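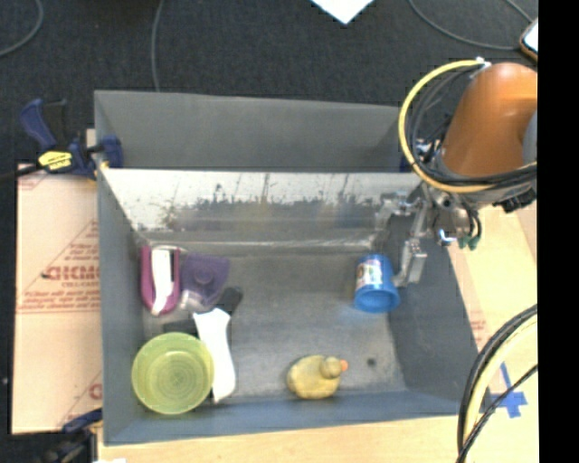 Why does shiny metal go dull?

Have you ever found an old spoon at the back of a drawer and wondered where all its shine went? Metal looks shiny when its surface is very, very smooth. Light bounces off it neatly, all in the same direction, a bit like a ball bouncing off a flat playground.

Now think about what happens when you bounce a ball on a heap of stones. It could go anywhere! Scratches do the same thing to light. Each scratch is a tiny ditch, and when there are lots of them close together the light gets scattered about and the metal looks cloudy. A panel that things rub against day after day often has a worn patch in one part, while another part stays bright.

What about tarnish?

Scratches are only half the story. Some metals also change because of the air around them. Silver slowly joins up with tiny amounts of sulphur in the air and makes a thin dark coat — we call this tarnish. Copper goes brown first, and after many years outdoors it can turn a lovely soft green. People have been polishing their metal things for more than 3,000 years, so if you have ever been asked to clean the spoons, you are in very old company.

Try it yourself

Ask a grown-up for 2 dull copper coins. Rub one with a little lemon juice and salt, leave it for 3 minutes, then rinse it and dry it well. Put it next to the other coin and see which one you like best.

Written by Elínborg Mogensen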